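The Killar Two-Arm Bench Kit
Price: 2,000 for the full kit. Walls and baskets included, markers and snacks are up to you!

Hi, I'm Ernő Szabó, and I coach the student robotics club at Goodall. This is the bench we built our whole season around, and so many other coaches have asked me for the parts list that I finally gave in and put the thing up as a kit (with a lot of help from the students, who drew up the frame and rewrote my assembly notes because mine were terrible).

The Killar is a tabletop bench with two small arms side by side on a front rail, walls on three sides, and enough flat white surface in the middle to practice real pick-and-place tasks. We use it for the tidy-up event in the Gendumora challenge, where a team gets a messy desk and has to sort it. If your club does anything like that, you'll know how much time goes into setting up and resetting. I wanted a bench we could leave alone between meetings and come back to on Sunday with everything still where we left it.
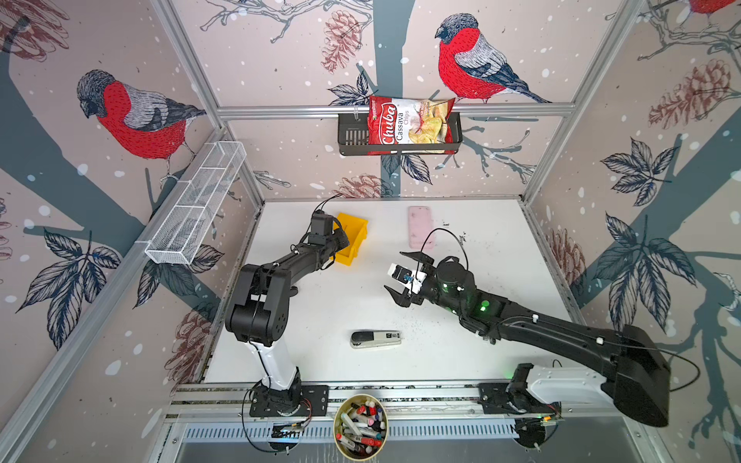
Our students were in charge of the wallpaper, and I love what they picked. I would have gone with plain gray, so it's a good thing I lost that vote. The panels slide out if you want your own print, and it's worth having a busy one on hand if your team is working on vision, so the software gets used to more than a blank wall. Ours has big red-breasted bullfinches and pinecones on it, with a stapler and a yellow bin out on the table for the arms to deal with. Use whatever is in your desk drawer. Mixed shapes are best, and please throw in something flat, like a phone you don't care much about -- flat things are where my beginners learn the most about lining up a gripper.

What comes in the box:
Two arms with parallel grippers and wrist cameras
Front rail and two mounting plates
Aluminum frame, cut and drilled
Three wall panels with the winter bird print
One black wire basket for the back rail
One white wire mesh basket for the left wall
Bag of 47 bolts (there are a few spares in there)

Setup took our newer students roughly 9 hours, spread over several meetings and with plenty of pizza breaks. Do the frame first, then the rail, then the arms. Leave the walls for last or you'll be reaching around them all afternoon, and I say that as someone who did it the wrong way twice.

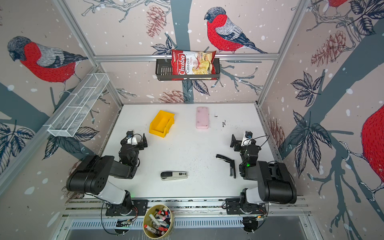
The other thing I'd tell a new team is to route the cables early. Give the wrist cable a nice loose loop and run the arm all the way out and back by hand before you power anything up. We pulled a connector loose in November by skipping that, and it cost us a whole practice.

If you already own arms, the frame, walls and baskets come as a separate set for 548. It's called the Brullov set on the order form. Check your base plates against the rail drawing before you order, and write to me if the holes don't match -- I have a drawer full of adapter plates and I'm happy to send a pair along.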